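Projektbericht: Ordnung im Snackregal
Wahlpflichtkurs Haushalt und Gestaltung, Gruppe 2

3. Durchführung

Im August haben wir die Vorräte im Aufenthaltsraum durchgesehen. Bis dahin lagen die Tüten übereinander in einem Karton, und die kleinen rutschten immer nach unten. Lamduan Saithong und Decha Chaimongkol haben deshalb vorgeschlagen, ein offenes Regal mit zwei Ebenen zu verwenden. Mahfuz Siddiqui hat die Maße genommen, Nipon Wannasri hat die Liste geführt.

Als Testmaterial dienten Snacktüten in verschiedenen Farben. Sie wurden zuerst einzeln auf der Arbeitsfläche mit dem Marmormuster ausgelegt und danach eingeräumt. Das orange Holzregal hat Böden aus durchsichtigen Kunststoffstäben, man sieht also auch von oben, was auf der unteren Ebene liegt.
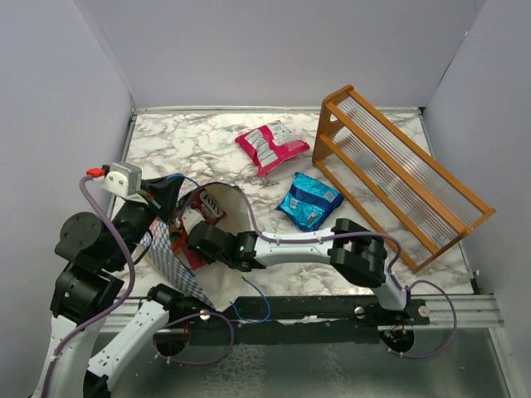

Sollen Snacktüten im Regal liegen oder stehen?

Flache Tüten liegen besser, weil sie auf den Stäben genug Auflage haben. Pralle Tüten kann man hinstellen, wenn sie sich seitlich anlehnen können.

4. Ergebnisse

Jede Sortierung haben wir 11-mal wiederholt. Nach Farbe ging das Einräumen am schnellsten, nach Sorte fand man später leichter etwas wieder. Zerknitterte Tüten mussten wir vorher glatt streichen, sonst rutschten sie nach vorne. Packungen über 500 Gramm haben wir nicht getestet.

5. Offene Punkte

Joaquín Figueroa möchte noch Schilder für die beiden Ebenen entwerfen. Für angebrochene Tüten fehlt eine Lösung, die Klammern von Drevow waren zu breit. Der Entwurf der Schilder liegt im Ordner der Gruppe.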